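The big grey box gets a clear-out

2020-06-07

I've been promising myself I'd sort out the old workstation since October, and this week I finally ran out of excuses. It lives under the desk in the back bedroom, it weighs as much as a small pony, and for the last few months it has been making a noise like somebody blowing across the top of a milk bottle. So up onto the table it went (mind your back, I said to myself, and then didn't) and off came the side panel.

For anyone new here, I bought this machine second-hand from a clearance place in Kirnham, one of those warehouses where offices send their old kit when the lease runs out. It had been a drawing office computer in its previous life. I use it for photos, for the family history stuff, and for a rather silly amount of music. It's old but it's built like a tank, and I'm very fond of it.

The first thing you get when you open up any computer that's been on a carpet is the fluff. I won't go on about the fluff! I took the worst of it out to the patio with a soft paintbrush and a can of air, and I held the fan blades still with one finger while I did it, as I once let a fan spin up like a propeller and it never sounded right again. Then a wipe round the inside of the case with a barely damp cloth, and a cup of tea while it all dried off.

The milk bottle noise was the front fan, by the way. Not broken, just clogged, with a bit of ribbon cable leaning on it. I've tied the ribbon cable back with one of those bendy wire things you get on bread bags. Very high tech.

Now, the real reason for all this was the heat. The little temperature program I use had been showing 94 degrees whenever I exported a batch of photos, and that's in Celsius, and that's far too hot. I'd cleaned the vents before with the hoover nozzle and it made no difference whatsoever. Everything I read pointed at the paste, the grey goo that goes between the processor and the big metal heatsink on top of it. It dries out over the years. Mine must have been in there since the thing was built, and when I got the heatsink off it had gone to something like old toothpaste on the side of a sink. Crumbly round the outside and a bit shiny in the middle.

Getting the heatsink off was the worst part of the whole job. It has four springy screws and you're meant to go round them in a cross, a turn or so each, so that it lifts evenly. I did that, and then it just sat there, stuck fast. I had a little panic. The trick (thank you to whoever wrote it on the Rengifo message board years ago) is to put it back together, run the machine for ten minutes so that everything warms up, switch off at the wall, and then twist the heatsink gently from side to side before you try to lift. It came away with a sort of kiss. Lovely.

I cleaned the old paste off with isopropyl and coffee filters, which don't leave bits behind like kitchen roll does. It took 13 of them, and I know that because it was all that was left in the packet and I had to drink instant the next morning.

And then, seeing as I was in there anyway, I thought I might as well do the upgrade as well. I'd found a faster processor of the same family on the Tusteck website, used, for less than the price of a takeaway. These old workstation chips are worth almost nothing now. It came in a plastic clamshell inside a jiffy bag inside another jiffy bag, and I left it on the dresser for a fortnight because I was scared of it.

If you've never done it, the socket is the bit that gets people. There's a metal plate on a hinge that clamps down over the processor, and you have to release it and swing it right up out of the way before anything can come out or go in. Then the chip lowers straight down. No sliding, no pushing, no wiggling it about. You line up the little notches and the corner mark, you let it down flat, and gravity does the rest. I always have my sleeves rolled up for this part, having once caught a cardigan cuff on something I shouldn't have. I also touch the bare metal of the case every couple of minutes, and I'd left my slippers in the hall.

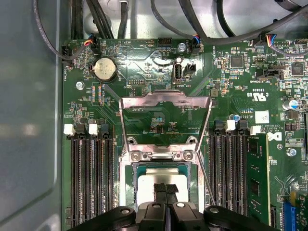

Once it's sitting properly you bring the plate back down and fasten it, and it takes more of a push than feels polite. There's a creak. I hate the creak! I've done this on 2 computers now and both times I was sure I'd cracked something, and both times it was fine.

New paste next. People get very heated about this, if you'll forgive me — a line, a cross, a pea, spreading it with an old bank card. I do a pea in the middle and let the heatsink squash it. Maybe a generous pea. Then the four screws again, in a cross, a bit at a time, until they stop.

While the memory was in easy reach I gave that a going over too. I pushed each stick firmly at both ends to be sure it was seated, and ran the soft brush along the slots that haven't got anything in them. I keep meaning to buy more. There's a shop in Prendatham that sells the right sort, tested, but they want you to collect, and it's a long old way to go for a thing the size of a ruler.

I thought about changing the coin battery as well, the one that remembers the time and date, and I had a spare in the kitchen drawer with the birthday candles. The clock's been keeping perfectly good time though, so I left it be.

Then the moment of truth. Plugged it in, pressed the button, and got a black screen for long enough that I started composing a sad email to myself. Then a beep, then a grumpy message about a changed processor and would I please press F1. I have never pressed a key so happily.

I've since put it through a proper test, exporting 1000 photos in one go, and it stayed in the sixties the whole time. It finished before I'd got the washing in. The side panel's back on, the machine's back under the desk, and I've put it up on a couple of old floor tiles so it isn't breathing carpet any more.

Next on the list is the printer, which has been eating envelopes.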